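Workshop notebook, Suvbridge, bench room
Wednesday, August 26, 2026
Present: Normand Després, Lucie Arsenault, me (Zarmeena Ghumman). Manon Fehr came in the afternoon for the handles.

Continuing from the last entry. The question of today is still the same: which small things from the snack shelf can go in the Traltard cabinet, and which must stay on the tray. Lucie wants an answer before she orders wood for the next one. I write the results in the order in which we did them, and the order was not very good, I admit. Next time we start with the drawers and not with the table.

First we took everything out and cleaned the two drawers with a dry cloth. In the corners there was still sawdust from the sanding. Normand says he vacuumed them in April, so either it is new sawdust or he vacuumed only the top one. The bottom drawer was clearly worse.

Then we put the things down on the gray table and looked at how each one wants to lie. This sounds too simple to write down, but last time we measured only the standing height and we forgot that some things will never stand in a drawer. 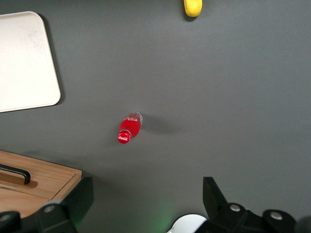

Bottles are the difficult ones. A round thing in a drawer will roll when you pull the handle, and then it knocks on the back panel when you close again. For the test we use the small Coca-Cola one, glass, with the red metal cap. On its side it has the cap at one end and the thick clear base at the other, so it is natural to think the base is the heavy end and should go to the back. We tried both ways in the upper drawer. With the base to the back it rolled less, but it still rolled. With a folded napkin under the neck it stayed. Lucie does not like the napkin, she says that a customer will throw it away on the first day, and I agree with her.

Diagonal is a better position than straight. When the bottle lies from corner to corner it has less room to turn. But then it takes the whole drawer, and you have one drawer for one small bottle, not a good use of a drawer.

Decision for now: bottle stays on the white tray. The rim of the tray is not high but it was enough in our trial. We pushed the tray along the table by hand and the bottle stopped at the rim every time.

Cabinet

Normand made the body and the fronts. Gaétan Hawthorne sent us the remark that the lower drawer needs two hands to open. I could not repeat this with one hand on the top of the cabinet, but without holding the top it is true, the whole cabinet wants to come with the drawer. The body is too light when both drawers are empty. With the lower drawer filled it is much better. 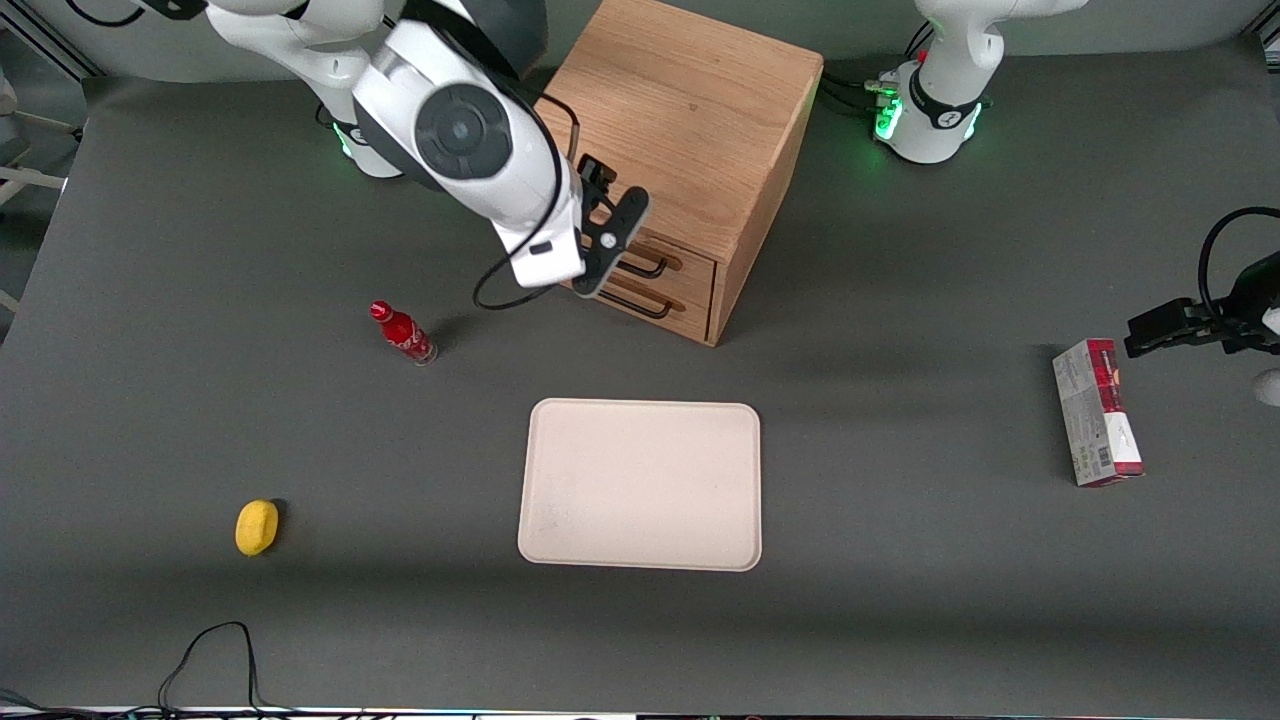 Cabinet on the gray table, the two drawers one above the other, black bar handles.

What we tried with the cabinet:

Lower drawer, empty, pulled slowly. Opens. Some friction in the last part, on one side only.

Lower drawer, empty, pulled fast. The cabinet moves forward on the table. Normand wants to put 4 small felt feet under it. I think rubber is better, felt will make it slide more. We did not agree, so Manon will bring both kinds.

Upper drawer, with the bottle. See before.

Upper drawer, with the carton. See next part.

A note for Lucie: the wax from Jacquet is finished, there is only a little in the corner of the tin. I used the last good part on the runners of the lower drawer. After the wax I closed and opened it 12 times and the friction did not come back, but it is a warm day, and in winter it can be different.

Carton

The box with the red tartan pattern was the easiest of all, and we should have started with it. It does not roll. It has flat faces. The only problem is that it is tall, and the person who uses it will probably want to read the front.

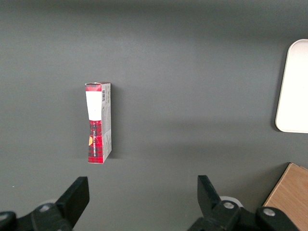
Tartan box standing. White label to the top, barcode on the side face.

Standing it does not go in either drawer, the top flap touches before the drawer is closed. The flap is also a little crumpled now and I would not like to make it worse. Lying on the wide face it goes in the upper drawer and there is space next to it for something flat. Lucie asked if we can put it so that the white label is toward the handle. Yes, we can, and I think it should be written in the packing note for Druvstead that the label goes to the front. When it is turned the other way you see only plaid when you open the drawer a little, and you do not know what you have.

I did not put the yellow fruit in a drawer at all. Fruit goes on the tray or next to it.

Table layout

We moved the tray twice. In the first layout it was too far away and Manon had to reach over the wooden parts to put something on it. Now it is close behind, at an angle, and the end panel with its black wire handle covers a part of the rim from where I stand. For reaching it is comfortable. For seeing what is on the tray it is less comfortable.
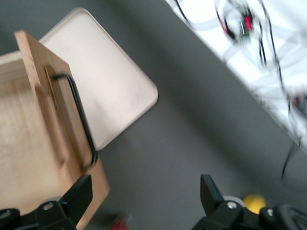 Handles

Manon checked the handles after lunch. She finds the wire loop pleasant for the fingers, but the slot behind it has a sharp edge inside. I passed a cloth over it and the cloth caught a little. Normand will break the edge with fine paper, by hand, no machine. Please do not oil before he has done this.

The bars on the cabinet are tight, no remark.

Open points

Felt or rubber for the feet (Manon brings both).
New tin of wax from Jacquet (Lucie).
Sand inside of the slot (Normand).
A divider for the upper drawer, loose, so that a bottle can lie beside the carton. I will cut one from cardboard first to try the size.
Ask Gaétan if he pulled the lower drawer full or empty. His message does not say it.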